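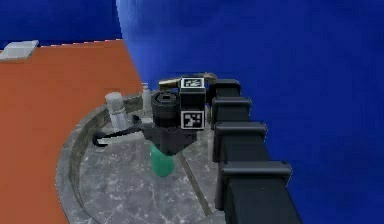 To: Teleoperation Users list
From: Anjana Sarkar, Demonstration Program, Dreramo
Subject: Re: Bathroom scene, bottle task - questions before the November round

Dear colleagues,

Thank you to Parveen Wijesinghe for the message below. As several sites have raised the same points privately, I am replying to the full list.

On the first question, an operator may pause with the bottle held over the round platform. A pause is acceptable provided the grip is kept closed and the recording is left running. Please do not cut the pause out afterward. The Postma trainer reads hand speed directly from the log, and an edited log will be rejected when it is uploaded.

On the second question, the white items toward the rim of the platform are part of the layout and are not to be handled. If one of them is knocked over, the operator should finish the movement, release the control, and mark the episode "contact" in the notes field. Episodes marked in this way are kept. We ask only that they not be counted toward the site's total of 75.

On the third question, the room beyond the platform is the same for every site. The toilet in the far corner, the red cabinet and the pictures on the walls are fixed in the scene file and should not be moved or hidden to improve frame rate.

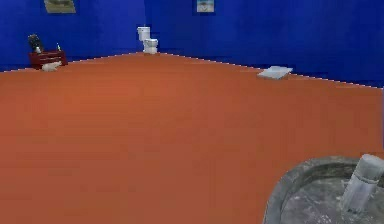 Sites that find the display slow should lower the shadow setting in the viewer instead, which has no effect on what is logged. Trarnham has been running with shadows at the lowest level since the second release and reports no difficulty in judging the height of the hand.

The list of start positions is unchanged. Operators should work through it in order and should not repeat a position in order to replace a poor attempt. A poor attempt is still of use to us - the Grultwood group has asked for these in particular, for its work on recovery. The shared store now holds 2998 episodes, and almost 20 of those were returned to sites for missing operator codes. Please check that field before uploading.

Requests for additional controller hours should be sent to me directly, and not to the list.

Yours sincerely,
Anjana Sarkar

Parveen Wijesinghe wrote:

> Dear Anjana,
>
> Our operators at Trarnham are preparing for the next
> round and would be grateful for guidance on three points.
>
> 1. May the operator stop partway, with the bottle in the
> gripper, to change hands on the controller?
>
> 2. How should we record an episode in which another
> object on the platform is touched?
>
> 3. Are we permitted to remove the background furniture?
> One of our 2 workstations is an older model, and the
> picture lags behind the operator's hand.
>
> We would also appreciate confirmation that the start
> positions are the same as last time.
>
> With thanks,
> Parveen Wijesinghe
> Trarnham site lead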